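Callitz: television acting credits

README for the August release

Callitz is a set of plain text tables listing the television work of 303 actors, mostly people who worked in both Canada and the United States. It has 3144 credits. Each credit ties one person to one title and one role, with the years and the source the entry came from. The tables are kept by Amparo Calvo.
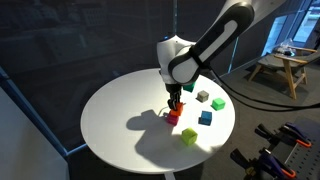
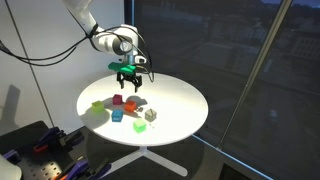
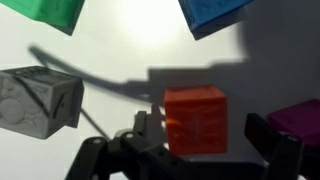
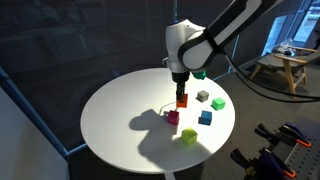

If an actor played the same character in two different series, is that one credit or two?

It is two credits. A credit belongs to a title, so a character who crosses over to a spin-off gets a new row in credits.csv under the spin-off's title_id. The two rows share the same role_key, and you can join on that column if you want the whole run of a character.

What is in the release

people.csv: one row per actor, with birth year, place of birth where it is known, and the name used as the main entry.

credits.csv: one row per credit. This is the main table.

titles.csv: one row per series, miniseries or television film.

names.csv: other names a person has been credited under, including married names, initials and misspellings that reached the screen.

sources.csv: one row per source, with a short code used in the other tables.

changes.csv: corrections made since the previous release, with the old value and the new one.

All six files are UTF-8, comma separated, with a header row. Text fields are quoted. Please open them with a tool that respects the encoding. Older spreadsheet programs will turn Ševčík into something unreadable and then save it that way.

Columns in credits.csv

There are 11 columns.

credit_id: fixed for good. If a credit is removed, its number is retired.
person_id: joins to people.csv.
title_id: joins to titles.csv.
role: the character's name as it appears in the closing credits.
role_key: a code for the character, shared across titles.
role_type: main, recurring, guest, voice or self.
first_year: year of the first broadcast episode with this person in this role.
last_year: the same for the last one. Blank if the series was still running when the row was entered.
episodes: number of episodes, blank if unknown.
source: a code from sources.csv.
note: free text, usually empty.

How role_type is decided

Main means the person is named in the opening titles for at least one season. Recurring means they are credited in three or more episodes without being in the opening titles. Guest covers everything below that. If someone began as a guest and was later added to the opening titles, the row says main and the note gives the year of the change. We used to split such cases into two rows. That made the counts wrong for anyone adding up roles per person, and the split rows were merged in the previous release.

Voice is used for animation and for narrators who never appear. Self is for talk shows, quiz shows and documentaries. Award broadcasts are left out entirely.

A credit with the word "uncredited" in the note comes from a written source outside the closing titles, such as a call sheet or a network press book. These rows are less certain than the rest.

Where the data comes from

The first version was typed up from the Lillance listings, a run of printed program guides with cast lists for prime-time drama. Daytime serials are thin in Lillance, and children's programs are missing. Amparo Calvo added those later from the Ševčík papers, a box of casting agency cards given to the project. The cards have birth dates, home towns, languages spoken and, for many people, parents' occupations. Only birth year and place of birth were copied. Street addresses, phone numbers and family details were left on the cards and will stay there.

After that, titles were checked against closing credits wherever a recording could be found. A row checked this way has the source code SCR. If the printed guide and the screen disagree, the screen wins, and the guide's version goes in the note.

Names were matched with Flukusura, a small script that groups similar spellings and leaves the decision to a person. It is not needed to use the tables. Every match it suggested was read and then accepted or turned down by hand. There are two pairs of actors in people.csv with identical names and close birth years. They are different people. Please do not merge them.

Who is included

An actor is included if they have at least one main or recurring credit in a drama or comedy series shown in Canada or the United States. Once someone is in, all of their television work goes in, including work made elsewhere. Film and stage work is out of scope, although a few notes mention a stage role when it explains a gap.

The set is not a sample of anything. It grew from what was in the guides and the cards, and the cards lean heavily toward people who trained in Montreal and Toronto. Women make up more than half of the list because the agency behind the cards mostly represented women. Do not use Callitz to say what share of television roles went to one group or another.

Known problems

Episode counts for daytime serials are often blank. Where they are filled in, they come from the cards and were probably entered by the agency from pay records, so they count episodes filmed. Everywhere else the column counts episodes broadcast.

Places of birth use the name of the town at the time of birth. Several towns have since been absorbed into larger cities, and the column has not been brought up to date.

French-language series are listed under their original title. The English title, if there was one, is in the alt_title column of titles.csv. Some dubbed series were entered twice in the past, once under each title. Most of these have been fixed and are listed in changes.csv. If you find another, please report it.

first_year can be wrong by one for series that started over the New Year break.

People who have asked us to hide their birth year have a blank in that column. A blank can also mean we don't have it. The two cases are not marked differently, on purpose.

Corrections

Send corrections to Amparo Calvo with the credit_id and a source we can check. A link to a fan page is not enough by itself, but a description of the closing titles with the season and episode is fine. Actors and their families can ask for a birth year or place of birth to be removed and don't need to give a reason. Requests like that are handled before anything else.

Use

The tables may be copied and changed for any purpose if you name Callitz and the release month. The scans of the Lillance guides are not included and we can't send them out.

Changes in this release

Added role_key.
Moved alternate names out of people.csv into names.csv.
Removed the height column, which came from the cards and was never checked.
Credits for pilots that were never broadcast are now gone from credits.csv. Their numbers have been retired.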